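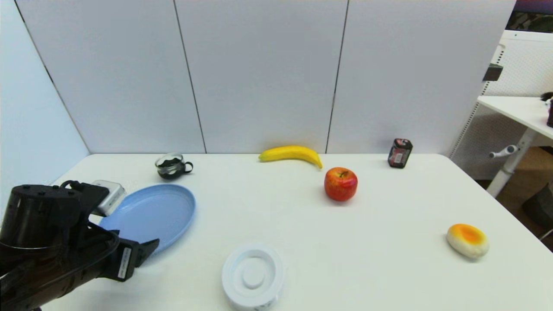 Minutes of the manipulation group meeting, 10/9/23

Present: Ebenezer Amoah (chair), Theophilus Agbeko (minutes), Zalen team, one guest from Ravholm
Apologies: none

1. Minutes of the last meeting
Accepted with one change. Under item 4, "wrist offset" should read "gripper offset".

2. Relabeling method
Ebenezer reported on the Larora runs. The policy was trained on 90 tabletop demonstrations, then again on the same set with failed grasps cut into short segments and relabeled by where the gripper ended up. Held-out failures fell from 29 to almost half that. Most of the gain is on the toy food. The plate is still the weak spot – the policy goes for the rim too low and pushes it.

Theophilus asked if the gain holds with the layout shuffled. Not tested yet. Ebenezer will run it before anything is written up.

3. Camera views
Discussion of whether to drop the wrist camera from training. The Ravholm guest said their own setup got worse without it on clear objects such as glass. Agreed to keep both views for now and train one model with the head view only, for comparison.

4. Code
Segment cutter is merged. The Acheampong loader still skips the last step of each episode. Theophilus to fix.

5. Other business
Draft of the methods section goes round in March. Figures can wait.

Next meeting: same room, date to be sent by email.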